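Filed under: Bench Notes / Simulation
2 min read

06/04/2021

Vorent trial, second look at the Ketell two-arm cell package. Trial seat lasts until December, then 1,745 per seat.

Loaded the stock scene with the gray fixture and the orange part. Import went fine once I fixed the units. Ran 200 resets overnight, 70 of them with the contact settings Stolluvo suggested. Logs are on the shared drive, not sorted yet.

Cable models slow the step rate more than I'd like. Need to try with them off. Also ask Ketell if the finger geometry can be swapped without rebuilding the arm file.

Renders from the Ketell scene, several viewpoints:

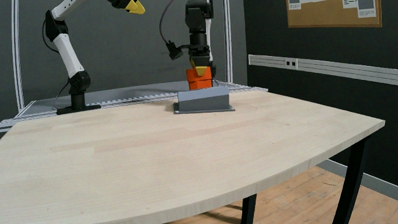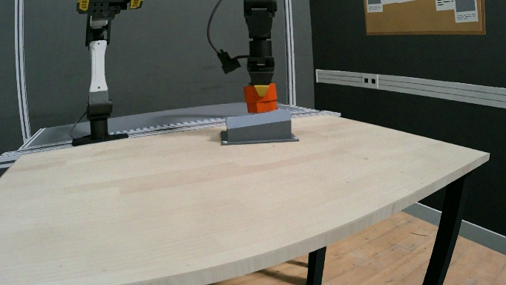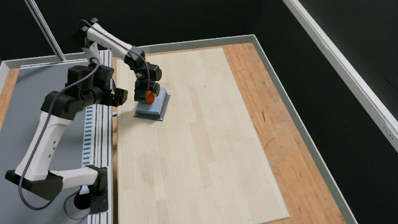
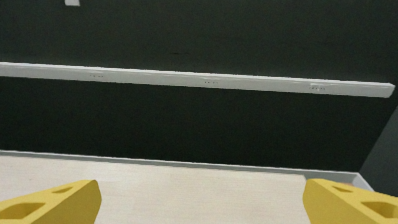
Partanen read the draft and wrote back that the price is fair for the arm models alone, but that we shouldn't sign before support answers the friction question in writing. Ticket is open.

Recent entries
Vorent install notes
Stolluvo contact settings, first pass
Unit errors on import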